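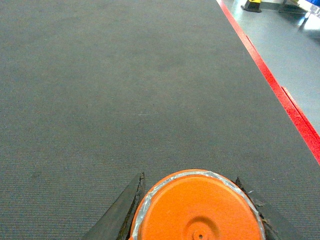

An orange disc in the gripper at the Prirner returns shop.

By Begum Drandidness
February
3 minute read

I'd been on the floor at Prirner for maybe a minute before Myung-ja So handed me a pair of safety glasses and told me to stop standing in her walkway. She runs the sorting area, she's been there longer than the carpet (her joke), and she had promised me one coffee's worth of time to talk about what changed when the arms came in. We ended up drinking two.

The job is easy to explain. Used parts come back in mixed bins, and somebody has to pick out each piece, turn it face up and send it down the right lane. It used to be people all day long. Now the arms do most of the picking, and people handle whatever the arms can't.

"I thought I'd hate it," she told me. "I went home the first week and told my sister I was going to be a babysitter. And some days, yes! But my wrists don't wake me up at night anymore, so I'm a babysitter who sleeps."

Her old target was 700 pieces a shift, by hand. I asked what it is now and she waved the question off. She doesn't have a piece count these days. She has a list of stops, meaning every time an arm gives up and waits for a human, and she'd much rather talk about those.

"Shiny things, it gets confused. Round things, it can hold fine, but it squeezes where it squeezes. You look at the fingers after a while and they're all chewed up along the inside. I keep asking for new pads sooner. With my own hands I'd just put on new gloves, you know? I wouldn't fill out a form."

The form is a sore spot. New finger pads go through a system called Lirnum, and a request for a part that costs less than lunch can sit there for days (I saw one with 155 at the top of the screen, which was its place in the line). She has started keeping a drawer of spares and would like it on record that everybody knows about the drawer.

What about jobs? I'd been working up to that one, and she knew it. Nobody on her crew was let go, she said, but when two people retired they weren't replaced, and she doesn't pretend those are very different things.

"The young ones learn the arms fast, faster than me. But they never did the bins by hand, so they don't know what a bad part feels like. I make them do 100 pieces the old way before they touch the controls. They complain the whole time. One of them found a cracked one with her thumb, and she was so proud."

She misses the talking most. Four people around a bin will chat all morning, and now they're spread out, one to a station, with a motor going. So she moved the break table closer to the line and started taking lunch at the same time as everyone else. Management hasn't said anything about the table yet.

My second coffee was gone by then, and an arm near the back had stopped and was beeping. She was out of her chair before I'd found the light that was blinking.

Comments

palletjack_ray: We got arms two years ago and the finger pads are the exact same fight. Start your drawer early.

Dolores M.: Loved this. The part about the thumb got me, my mother inspected parts her whole life and could do that.

tk: Did the retirees get asked what they think? Would read that one too.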